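Caltska Publishes Results of Side-by-Side Gripper Trial on Two-Arm Robot Cell

Povley soft-pad fingers and Catance hard fingers compared on loose fruit; full trial notes open to customers

Mar 4, 2019

Caltska, a supplier of small robot cells for food packing and sorting, today released the results of a bench trial comparing two sets of fingers for parallel grippers. The trial was run at the company's Rebane test shop and covered 1000 picks of loose fruit with each set of fingers. All of the picks were made on the same two-arm cell, with the same arms, the same controller and the same motion program.

The work was done to answer a request that Caltska hears often from small packing houses. They want to know whether a standard two-finger gripper can handle mixed produce, or whether they need to budget for suction cups or a multi-finger hand. Most published test data on grippers comes from boxes, cans and machined parts. Fruit differs in weight, skin and shape from one piece to the next, and it rolls.

The two products in the trial were the Povley soft-pad finger set and the Catance hard finger set. Both mount to the same parallel gripper body. The Povley fingers carry a replaceable pad on the inner face. The Catance fingers have no pad and a narrower tip. Each set was fitted by the same technician and run at two closing force settings, which were chosen from the supplier's own guidance.

For each run, the fruit was set out by hand on a covered table next to a shallow tray. The arm picked each piece and placed it in the tray. In a second group of runs the order was reversed, and the arm lifted the fruit back out. A pick was marked as good if the fruit left the surface on the first try, stayed in the fingers during the move and was released inside the target area. Every piece was checked for marks on the skin after the run and once more the next day.
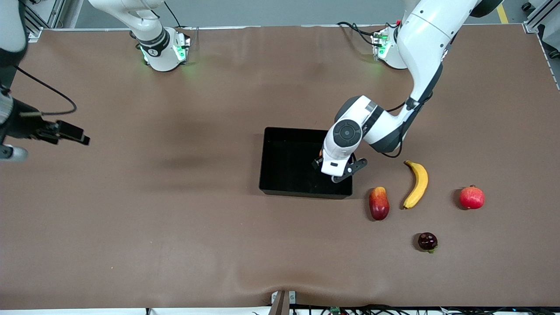 Can one parallel gripper handle both large and small fruit without a change of fingers?

In this trial it could, as long as the opening width was set for each fruit type before the approach. With a single fixed opening, small fruit was often pushed aside by the fingertips, and first-try results dropped with both finger sets.

Overall, the Povley soft-pad set had the higher share of good picks on round fruit and left fewer marks on the skin at the higher force setting. The Catance set did better on small pieces lying close to a tray wall, where its narrower tips could reach down without touching the side. On long fruit, such as bananas, the two sets performed about the same when the fingers closed across the middle. Both had trouble when the fingers closed near one end, and the fruit tended to swing during the move.

Wear was also recorded. The Povley pads were replaced once, after nearly 70 percent of the planned picks, when the surface had become smooth and round fruit began to slip. Changing both pads took 7 minutes, including a check of the closing position. The Catance fingers needed no replacement parts, but they were wiped down more often because juice and skin wax built up at the tips.

Lifting fruit out of the tray was harder than placing it for both products. The open fingers need room on each side of the fruit, and that room is limited near the walls and corners. Caltska found that turning the wrist so the fingers opened along the wall, and not toward it, cleared up most of the failed picks in this group. The change was made in software and required no new parts.

The trial did not look at picking speed. All moves were run at a reduced speed setting so that failed picks could be traced to the fingers and not to the motion of the arm. Caltska plans to repeat the work at production speed in August. The August trial will use the same fruit types and will add a suction tool for comparison. Wrapped and wet produce will not be included.

Caltska does not manufacture grippers or fingers and sells cells fitted with either of the products tested. Both finger sets were bought at list price. The suppliers were told about the trial after it was finished and were given a copy of the results before release. Neither asked for changes to the findings.

Based on the results, Caltska has updated the settings it ships with new two-arm cells. Opening width is now stored separately for each item in the pick list, and the wrist turn near tray walls is switched on by default. Customers with existing cells can load both changes through the normal controller update. The update does not affect saved positions or safety settings, but users should run their own pick check before going back to regular work.

The trial notes cover 5 fruit types and list the force settings, opening widths, failed picks and skin checks for every run. Customers may request a copy from their Caltska sales office at no charge. Packing houses that would like to have their own produce tested can book bench time at the Rebane shop and should send samples in the same packaging used on their line.

About Caltska

Caltska designs and builds compact one-arm and two-arm robot cells for food packing, sorting and light assembly. The company provides installation, operator training and service, and runs a test shop at Rebane where customers can try out grippers, cameras and controllers before buying.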